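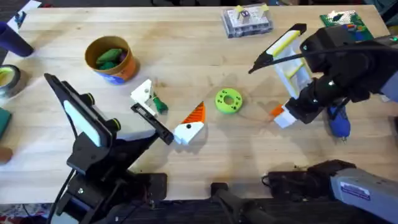 **How far apart should the leader arms be before a session starts?**

Set them 35 cm apart, measured base to base, and park both in the home pose.

## 7. Recording a two-arm demonstration

1. Power on the Garkudine controller and wait for both arms to report ready.
2. Match each leader arm to its follower. Joint error must read under 2 degrees.
3. Press the left pedal to start recording.

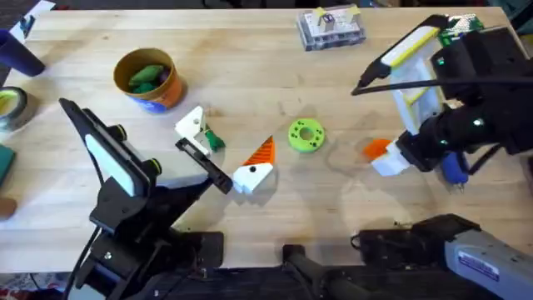
4. Move one arm at a time during the approach. Keep the other still until the first grip closes.
5. Press the pedal again to save. Discard any take longer than 22 seconds.

**Caution:** Do not release a leader arm while its follower is holding a part.

**Note:** Pedal mapping is stored per operator. To change it, see Raed Akl's sheet in the Hisomstead folder.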